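Subject: Re: Open day at the Mallthorpe hall, running order

Maarja Žukauskas wrote:
> Could members have the stations in writing before the visit?
> Our Prillau group numbers 26.

Dear members,

The stations for the April visit are set out here.

1. Appliance station. The arm reaches through the round door into the drum.
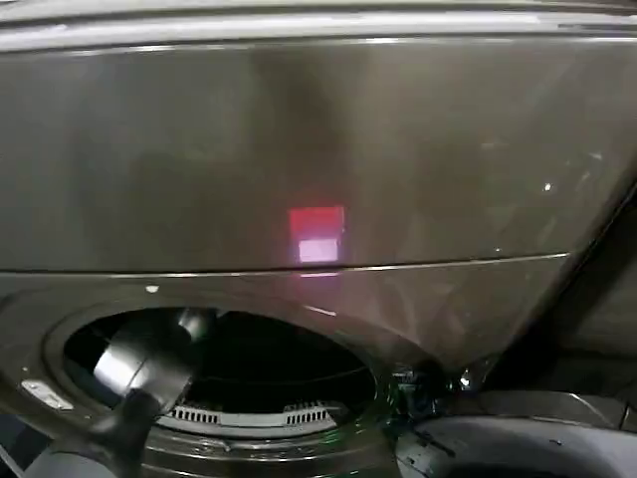 2. Hall station. Guests stand by the lettered wall – bags stay at the desk – and may put questions to the operators.
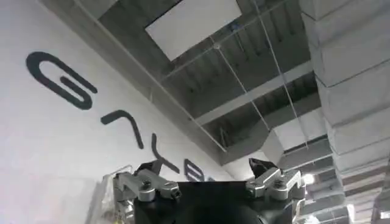 Each group may have up to 5 extra guests, provided their names reach the Fidberg office beforehand. The Prillau group is placed first. Groups will leave by the door they came in. 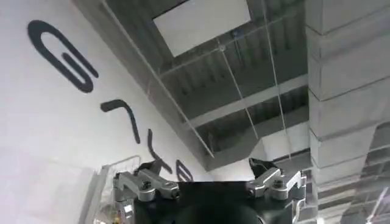

Gripper below the hall ceiling, Mallthorpe.

Replies should go to the list.

Baranauskienė Visits Office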